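Chapter 4
Choosing a Service Arm

The Diver is a single-arm kit sold by Bretov for light handling work: packets, bowls, small boxes. It comes with the arm, a two-finger gripper and 40 hours of remote support. Wheels and a base are extra.

In this chapter we look at the kit the way a buyer would. Margareta Ciobanu, who ran the trials at Alemneh, found that stiff cartons gave little trouble. Soft packaging was harder — a foil bag changes shape as the fingers close, and its colour and shine can confuse the vision software. Read the section on grip force before you compare prices.
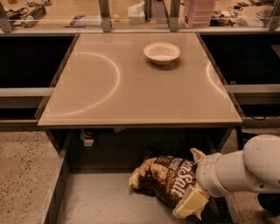

Figure 4.1 Gripping a snack bag in the compartment under a glass tabletop.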